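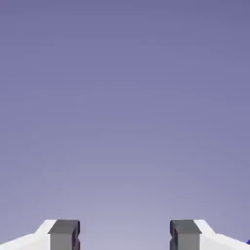

4. What We Showed at the Open Day

Home Papers Projects People Contact
Reading time: 4 min
Filed under: Simulation, Outreach

Figure 1. Simulated gripper with the fingers open, nothing between the pads.

I had big plans for the Grundura open day on 5/13/21, and most of them got smaller once I saw the hallway we'd been given. Lamai Sriwong and I ended up running the simulator on a borrowed monitor by the stairs, with almost 30 people squeezed in for the first session (way more than I'd set out chairs for!). We started everybody on the view in Figure 1, the two white fingers with their dark gray pads against plain purple, and I let them look at it while I talked through the controls.

Then came the questions, and they were great. One boy wanted to know why there was no floor. A retired machinist spent a good while on the notch in the pads and told me how he'd have cut it. Sang Đặng took over the keyboard after that and let visitors drive, 14 of them by the end of the afternoon, each getting four tries at closing the fingers on command.

We logged every key press, 436 in all, and I'll be the first to say it's a messy set. Some folks held the key down, some tapped it like a doorbell, and a few let their kids do it. Thắng Ông sorted the log by visitor in June, and we use his version in Section 5. I left the doorbell tappers in, over Lụa Đào's objections, and she still brings it up at lunch.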